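Minutes of the Folding Room Staff Meeting, February
Tament Linen and Garment Care, held in the break room, 2:15 p.m. 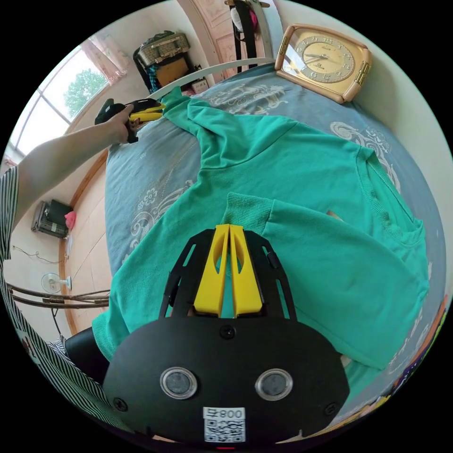 Present

Nurhan Işık (chair), Şükran Oral, Katia Bortolotti, Beril Türkmen, and most of the early shift. Filipa Neves took the minutes and apologizes in advance for the handwriting, which only she will ever see. Two people from Prokier joined by phone for item 3 and were audible for part of it.

1. Minutes of the last meeting

Approved with one correction. Şükran did not "welcome" the new folding line. She asked that the word be changed to "noticed." Changed.

2. Where things stand with the folding line

Nurhan reported that the Keritz folding line has now been running on flat goods for two months. Sheets, pillowcases and table linen go through it. Garments still go to the tables. The line handled its share of the hotel work last month without a missed delivery, and the early shift has gone from starting at five to starting at six, which was met with the only applause of the afternoon.

Şükran said the hour was nice but that the work at the tables had changed in ways the report left out. When sheets were done by hand you had a sheet, then a sweatshirt, then a stack of napkins, and your shoulders got a rest between them. Now the easy pieces go to the machine and the tables get everything with a sleeve, a hood or a drawstring. Her group did 189 garments on one shift last week and she could name the worst of them.

Nurhan agreed that the target for the tables was set back when the mix included pillowcases. She will redo it.

ACTION: Nurhan to propose a garment-only target before the next meeting. Until then the old number stays on the board with a line through it. Katia has already put the line through it.

3. Teaching garments by hand tool

Katia summarized the home sessions for those who have not done one. You hold a gripper in each hand and handle a garment with the yellow fingers instead of your own. The recordings go to Prokier, who want to use them to train the arms planned for the garment tables. Sleeves and cuffs are the current focus. People who have done it describe it as dressing a toddler while wearing oven mitts.

Beril asked why it had to be done in people's homes when there is a perfectly good folding room here. Prokier said they want different rooms, different light and different surfaces, and that a bed is a useful surface because it gives a little. Beril said so does she, up to a point, and asked whether the sessions were voluntary. Nurhan confirmed that they are and will remain so, and that turning one down will not be written anywhere.

Discussion of pay for the sessions. At present they are paid at the regular hourly rate. Şükran's position is that folding a sweatshirt is regular work and teaching someone to fold a sweatshirt is training, and that Tament already has a training rate, which was paid to her when she taught Katia. Katia confirmed she was taught and that it took a while. Nurhan said the training rate was written with human trainees in mind. Şükran asked to be shown where it says so. The handbook was fetched. It does not say so.

Prokier was asked how many recordings they need. They said 1,000 garments would be a good beginning. There was a silence here that the phone may not have carried.

Prokier was also asked who else sees the recordings, given that they are made in bedrooms. The answer was long and the line was poor. It was agreed to get it in writing.

ACTION: Nurhan to take the training rate to the office, with the handbook.
ACTION: Nurhan to get a written answer from Prokier on who views the recordings, how long they are kept, and how a person gets theirs deleted.
ACTION: No new home sessions to be booked until both are back.

4. Jobs after the garment arms

Beril asked the question that was on the agenda as "Any other staffing matters." Seventeen people work the tables now. How many will there be in a year?

Nurhan said nobody is being let go as a result of the arms and that she has this from the owners in an email. Beril asked whether the email covered people who leave and are not replaced. It does not. Nurhan said she would rather tell the meeting that than have it worked out in the parking lot. It was pointed out that it had been worked out in the parking lot already.

Katia has been doing half her week minding the Keritz line and gave her impressions. It is easier on the wrists and harder on the patience. Most of the job is listening for the sound it makes before it jams. She would like that to count as a skill and to have a job title, as "Katia, can you look at it" does not fit on a pay slip. She would also like a second person trained so that she can take her vacation. Three hands went up, one of them Şükran's, who said she was stretching and then left it up.

ACTION: Nurhan to draft a line operator grade with the pay attached.
ACTION: Katia to train Şükran and one other. Training rate applies. See item 3.

5. The Gezer carts

The self-driving carts from Gezer continue to stop in the doorway between drying and folding whenever someone is standing near it, and someone is always standing near it, waiting for the cart. Gezer suggested leaving more space. The building was consulted and has none. Tape will be put on the floor to show where to wait.

ACTION: Beril to lay the tape.

6. Any other business

The fan by table four is rattling again. The break room microwave is to be cleaned by whoever had the soup.

Meeting closed at 3:40 p.m. Next meeting in the same room, date to be posted by the time clock.

F. Neves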